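June 2023

Handling rules, draft 3, bench trial. Clause 4 (wear limits) still has no number in it. Ekström's sheet says to change pads after 1814 cycles; our log has one set retired at 257.

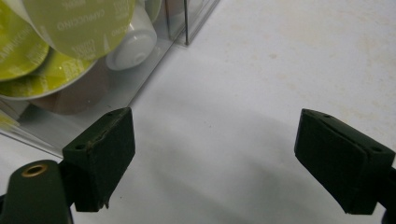
Clause 4 should go by inspection, with the cycle count as a backstop. Check both pads before each session, under the bench light. The left pad has a chipped lower corner and a pale line along the upper edge of the front face, crack or scuff. Draft 3 would pass it. Proposed wording: any line that catches a fingernail, change the pair.

Clause 6, clear surface. Keep 48 mm between open pads and anything not being picked. Wipe down at the start.

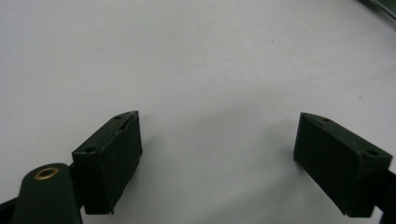

Sixten Sæther wants clause 6 split, as clearance and cleanliness fail for different reasons and get signed off separately. He would also drop the word "clear" unless we give a speck size.

Agreed on the split. Speck size left open. Draft 4 to Sølve Myklebust.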